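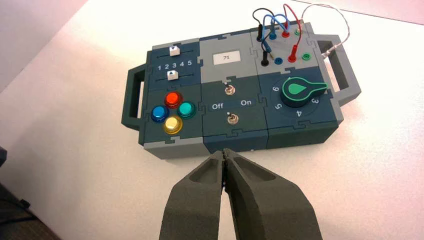
Can a machine do the chores yet? 2023-10-28

Anyone who has ever stood in front of an unfamiliar washing machine, turning the dial one click too far and having to go all the way round again, will have some sympathy for the robots at Wurkari this fall. The small workshop has been trying to find out how close its machines are to helping with everyday jobs at home and on the shop floor, and the answer, after a long October of trying, seems to be closer than last year and still a good way off.

The work is led by Anwara Saha, who came to robots after years of fixing dryers and dishwashers and who still talks about them with real fondness. Her view is that people think of chores as lifting and carrying, when so much of a day goes into pressing, turning, sliding and plugging things in. You set the oven. You nudge the thermostat. At work you flip a switch on the packing line before you've even taken your coat off, and you don't remember doing it.

So a good deal of the practice takes place on a task board, with sliders, push buttons, toggle switches, a big rotary knob and rows of colored sockets with their leads, and the robot has to manage all of it with two fingers. Buttons are the easy part by now, Saha said. Sliders are coming along nicely, too. The knob is harder, as the fingers have to take hold, turn, let go and take hold again without losing their place, and the cables are harder still.

"A cable never sits the way you left it," she said. "My grandmother could plug in a lamp behind the couch without looking, and I think about her every single day in here."

Over the month the team ran 398 attempts at a set of nine small jobs, and Daniyal Virk, who keeps the log, said two of the nine are now dependable enough that he would let a robot do them in his own kitchen while he was in the next room. He wouldn't say the same for the other seven, at least not with his good dishes out on the counter.

The shop floor may well come first. Blažena Gajdoš runs the packing room at Rindex, a mail-order housewares business, and she has been stopping by to see how things are going - partly out of curiosity, she admits, and partly with a problem of her own in mind. Her evening crew is short-handed, and much of what they do between boxes is resetting the same few controls on the sealing and labeling machines.

"I don't need it to fold a fitted sheet," she said. "If it could look after the switches and leave my people free to pack, I'd be very happy, and so would they."

Sheets, as it happens, are a sore subject. Folding was tried early in the month and put aside for now, along with loading a dishwasher, and Saha is in no hurry to bring either one back before the cable work improves.

The next round of trials will add softer fingertips and a stiffer set of switches. Gajdoš has offered the use of an old label machine from Rindex for practice, provided somebody comes to pick it up.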